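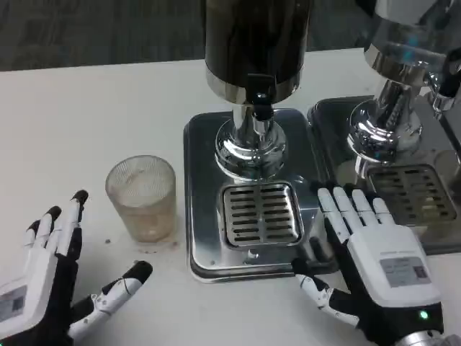
I went to the open day of the Mersha catering school mostly for the room where they teach breakfast service. My sister and I are going to take over a small guest house in Jelcombe in December, it has 11 rooms, and breakfast is the part of the work that I know least. For many years I have eaten hotel breakfasts without thinking who filled the juice. At the school I looked for a long time at the drinks table, where two dispensers were standing side by side on a white top, one with a dark glossy tank and the other with a chrome one, and each had its own steel tray with a slotted grate under the spigot. At home we would put one long tray under both, or a folded towel. I asked about this and the teacher told me that a separate tray can be carried to the sink while the neighbor stays in use. I wrote it down.

The school is in the old post building in Oltimden, twenty minutes on foot from the station. The signs from the station are good until the bridge and after the bridge there are none. I asked in a bakery. Doors opened at ten and I arrived a little after, when the entrance was already full of families with teenagers who want to study there. For people like me, who already have a business or will have one soon, there was a second list to sign and a green sticker to wear on the coat.

First we were taken to the big kitchen. It is clean and very loud, and I did not understand everything the guide said because of the fans. The students were making bread rolls for the lunch. After the kitchen we saw the laundry and a classroom with a model hotel desk, where two students played a guest who lost a key and a receptionist who must stay polite. It was funny and also a bit too long.

The breakfast room was the best for me. The lesson there goes for 25 minutes and it is repeated during the whole day, so I stayed for two of them. The subject of the first one was cold drinks. I will put my notes here, maybe they help somebody who is in the same situation.

The glass should stand on the left side of the dispenser for the guest who comes from the left. It sounds like a very small thing, but then the guest takes the glass first and does not have to reach over the tap. The spigot has to be high enough for your tallest glass, and you should test this with the glass in the hand before you buy anything. The grate must come out easily, because juice with pulp dries in the slots and then you need a brush. Chrome shows every finger. The teacher said to wipe it with a dry cloth as the last step before the doors open, and again in the middle of the service if there is time.

The second lesson was about bread and butter, and I have fewer notes because I was hungry. Butter in small pieces is eaten more than butter in a block. The toaster should not be next to the fruit.

In the corridor the supplier Banex had a stand with catalogs. I looked for dispensers and found many, and the prices are not small for a house like ours. One set with the number 1473 in the catalog was close to what I want, with a tray included, but they did not have it at the stand to touch. The woman there was patient and gave me a sample of a cleaning powder, which I have not tried yet.

Lunch was soup and the rolls from the morning. You pay with a paper ticket, and mine was number 1717, so I waited some time until it was called. The soup had too much pepper for me, the rolls were very good.

If you want to go next time, take a notebook and comfortable shoes, and leave the big bag at home, the cloakroom is one small rail. The school repeats the open day in spring. I would like to bring my sister then, she will be the one who makes the coffee and they have a lesson for this also, but it was full before I came.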